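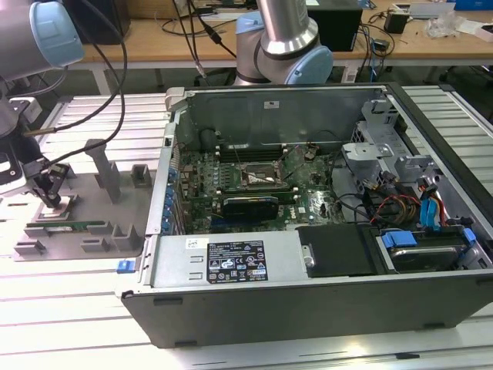

Nernness desktop parts – read me first

Hello, and thanks for downloading. I'm Corina Ammann and this is my collection of notes and close-up photos of the insides of old office desktops. I started it in March when I was trying to find out which memory would go in a tower I'd been given, and every page I found was either a sales listing or an argument. So I began writing things down as I took machines apart, and it grew (as these things do!) into a proper folder with a proper name. Nernness is the lane I used to live on, in case you were wondering.

What's in the folder

There are 259 photos and 44 notes files. Each notes file covers one machine and is plain text, so you can open it in anything. The photos are sorted by part and not by machine, which annoys some people, but I nearly always want to compare one power supply with another and hardly ever want to look at a whole computer.

The folders are:

memory – modules on their own and in their slots
boards – motherboards, sockets, headers, the odd battery holder
cards – graphics cards mostly, plus a few network cards
power – supplies, labels and connectors
drives – hard drives, rails, cages
cases – latches, side panels, feet, all the plastic bits that snap
misc – things I couldn't name at the time and in two cases still can't

How a notes file is laid out

First line is my own short name for the machine. I gave them all names because "the black one" stopped working very quickly. After that comes what was fitted when it reached me, then what I took out and in what order, then anything that got in the way. The last bit is called "putting it back" and it's the part I'd read first if I were you. Getting memory out takes seconds. Getting a front panel back on with all its little tabs lined up can eat an afternoon.

Gunnlaugsson and Asel have the longest notes. Gunnlaugsson because its drive cage has to come out before you can reach two of the cables, and Asel because I put it back together wrong and had to start again.

Some words I use

"Rails" are the plastic strips that clip to the sides of a hard drive so it slides into the bay without screws. They're often blue or green. If you're buying a second-hand case, ask whether the rails are still with it, as they do go missing.

"Latches" are the catches at the back that hold the expansion cards in. Some flip, some slide, and a few do both in an order I can never remember.

"Cage" is the metal frame the drives live in.

"Shroud" is any plastic cover that guides air. I'm a bit loose with this one, sorry.

"Socket, empty" means the processor is out. Please keep your fingers and your sleeves away from an empty socket, and if you've got the little plastic cover, put it on.

How I work

Everything's switched off at the wall and unplugged, and I press the power button once afterwards for luck (it does use up what's left in the supply, or a fair bit of it). The tower goes on its side with the open side up. Screws go in an egg box, one hollow per job. I never open the power supply itself and I'd ask you not to either – the label on the outside tells you all you need for these notes.

For memory, I check the notch against the slot before I push anything. Open the clips, line up the notch, then press on both ends until it clicks. Some of these boards need more of a shove than feels polite.

Things that are wrong or missing

30 of the power supply photos have labels you can't properly read. I've left them in because the connectors are clear enough.

The cards folder is thin and will stay thin unless somebody sends me some.

I mixed up two SATA cables in the Asel notes, the one to the hard drive and the one to the disc drive. The text is fixed but the older photo captions aren't.

There's nothing on laptops. I tried one and gave up.

Using it

Use any of it for whatever you like, including teaching. A mention would be nice but I won't chase you. It's free and always will be, so if you find a site asking for your Visa number to download it, that isn't me and you should close the page.

Corrections are very welcome, especially about latches. Tell me which notes file you mean and which line, and I'll look at it the next time I've got that machine on the table.

Last changed April 13, 2021: added the drive rail photos and renamed the boards folder, which used to be called "green things".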